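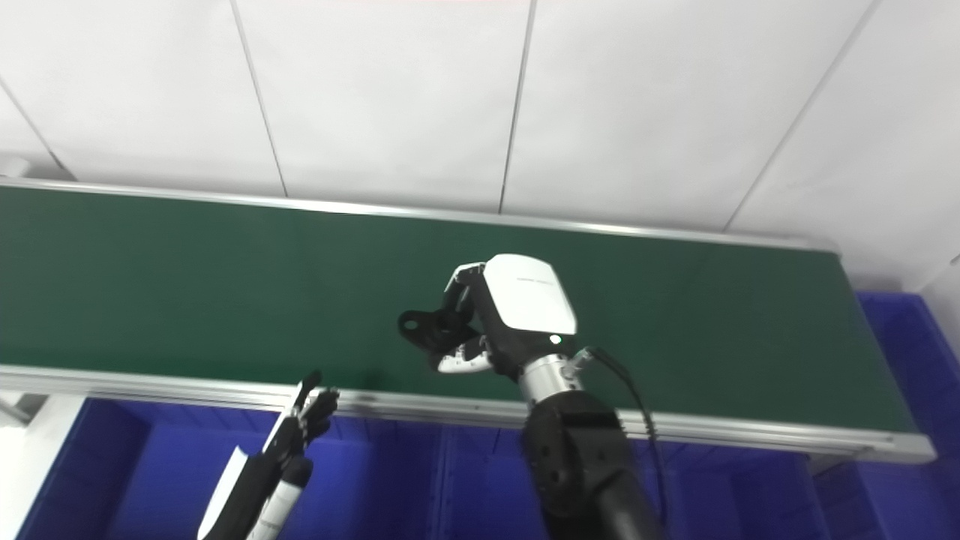 I spent most of July learning how to be a fake patient. The nursing program at Ellmont pays people by the hour to lie in a bed and have symptoms, and Liis Vaher, who runs the sessions, had lost two of her regulars to summer jobs. I said yes before I asked what was involved. There was a packet. My first role was a man who had hurt his wrist on a packing line, so I had to be able to talk about the work if a student asked: the long green belt, the metal rail along each side, the blue bin at the end where everything drops. The students are supposed to take a full history, and some of them ask a lot more than you'd expect.

My man was called Arvo Leinonen in the script. He was 58, took two pills a day for blood pressure, and didn't want to miss a shift. That last part mattered. If the student told me to rest the wrist, I was to say I couldn't afford to. If they asked why, I could tell them about the rent. If they didn't ask, I had to keep it to myself, and I found that hard. I like to be helpful.

A session runs 9 minutes. A bell rings, the student comes in, washes their hands, and introduces themselves. Then the bell rings again and they leave, and I fill out a form on a clipboard. The form doesn't ask about the medical side, which is graded by an instructor behind the glass. It asks whether I felt listened to and whether I understood what would happen next.

Teemu Turunen had the bed next to mine and played chest pain. He has done this for years and can make himself sweat. His advice was to eat a real lunch and not to get attached to the good ones. By the afternoon I had said "it hurts when I turn it" so many times that I was holding my arm funny on the bus home.

The pay for the month came to $648 after taxes. It's going toward the water heater.

A few things I wrote down for next time. Bring socks, the floor is cold. The gown ties are on the left. Don't wear a watch on the wrist that's supposed to hurt (I did this once and the student caught it, and Liis gave her credit for it). Read the medication list the night before, out loud.

The second role starts in the fall. It's a grandfather who has been skipping his insulin, and the packet is twice as thick. Kerttu Mustonen is playing my daughter, and we're meeting at the Koivisto library to go over our lines. She wants to argue with me in front of the student. Liis says that's fine as long as we stop when the bell rings.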